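Print this page | E-mail this page

Working Group on Good Practice for Hand-Held Gripper Collection
Minutes of the meeting held November 9, 2018
Lumanton office, second-floor meeting room

Present: Elif Naz Ekinci (chair), Dušan Milošević (minutes), two members from Teretti, one member from Valente, and the Olura site lead by phone.

1. Minutes of the last meeting

The July minutes were accepted with one correction. Under item 4, "marker card to be checked weekly" should read "marker card to be checked at the start of each session." Dušan has changed the file copy.

2. Matters arising

The Teretti members have sent their list of household tasks in the agreed layout. Valente's list is still outstanding. The Valente member said it exists but uses their old task names, and asked whether the group would take it as it stands. The chair said no. The names have to match or the lists cannot be merged. Valente will send it again with the new names.

The Olura site lead confirmed that the spare grippers have been labeled left and right. At the last meeting it was reported that two left-hand units had gone out as a pair.

3. Review of recordings against draft 3 of the rules

Dušan reported on the review. Of 2,854 recordings submitted by the sites, 1,911 were accepted under draft 3 without any comment. The rest were either sent back or accepted with a note. Most of the notes concerned one of the two grippers going out of view for long stretches, usually when the operator worked with one hand and let the other hang down.

There was a long discussion of this. Teretti's view is that an idle hand is normal and people should not be made to hold it up for an hour. Valente's view is that a recording with one gripper missing cannot be used for two-handed work and should be marked that way at the site, before it is sent. Elif Naz said both could be true and asked for wording that covers them. After some back and forth the group agreed on the following for section 5:

"The operator keeps both grippers in view while a task is under way, including a gripper that is holding nothing. Between tasks the hands may be lowered. If a task is done with one hand throughout, the site marks it as one-handed."

The point about the empty gripper was put in at Teretti's request — their operators had been asking whether it counted.

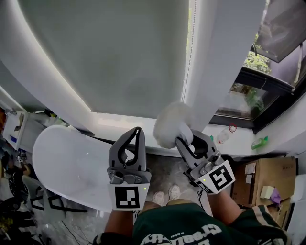 Dusting was taken next, as it is the task with the most questions from the sites. Draft 3 says only that the operator "dusts the surface." Dušan said this gets read in different ways. Some operators wipe the open middle of a sill or shelf and stop there, and others go into the corners and along the wall. The group agreed that corners and edges are part of the task. A duster held in the gripper should be pressed into the corner at least once on each pass.

Whether things standing on a sill should be moved first was not settled. Olura moves everything. Teretti works around bottles and other small objects and thinks that is closer to how people clean at home. The chair proposed allowing either, provided the site does not tidy the room specially beforehand. Agreed for draft 4, to be looked at again when there are recordings of both kinds.

4. Marker cards and indicator lights

Section 2 of the rules was read through. Changes agreed:

- Each gripper carries its own marker card, fixed firmly, with the black square fully uncovered. Sleeves and tape are to be kept clear of it.
- The operator looks at both indicator lights before starting and says out loud that they are on. Olura asked for the spoken part and has been doing it already.
- A bent or marked card is replaced, not flattened out.

Valente asked if cards could be printed at the sites. The chair would prefer that they come from one printer until the size check is finished. Lumanton will keep supplying them.

5. Cables and floors

The Olura site lead raised loose cables. One operator there caught a foot in July and there was no injury, but it was written up. Present wording asks for a "safe working area" and nothing more. New wording: cables on the floor are to be run along the wall or taped wherever the operator will be walking, and a cable hanging from a gripper must be short enough that it cannot be stepped on. Closed shoes to be worn. Operators take a break after three tasks or when they ask for one, whichever comes first.

Teretti asked who checks. The site lead checks, and signs the session sheet.

6. Clothing and personal items

Brief discussion. Ordinary clothes are fine. Printed lettering on a shirt is allowed unless it gives the wearer's name or home address. Mail, screens and family photographs are to be turned over or put away. Valente would like a stricter rule on lettering and will bring a proposal.

7. Actions

Valente: task list with new names; proposal on lettering.
Dušan Milošević: draft 4 of sections 2 and 5, to members before the next meeting.
Olura: send its session sheet for use as the common form.
Elif Naz Ekinci: ask Lumanton for the result of the size check.

8. Next meeting

Same room. Date to be set by e-mail once draft 4 is out. Teretti may join by phone.

Related items
Draft 3: Rules for Hand-Held Gripper Collection
Minutes of the July meeting
Task names: agreed list
Session sheet (Olura version)

Contact the working group | Copyright 2018 Lumanton | Back to top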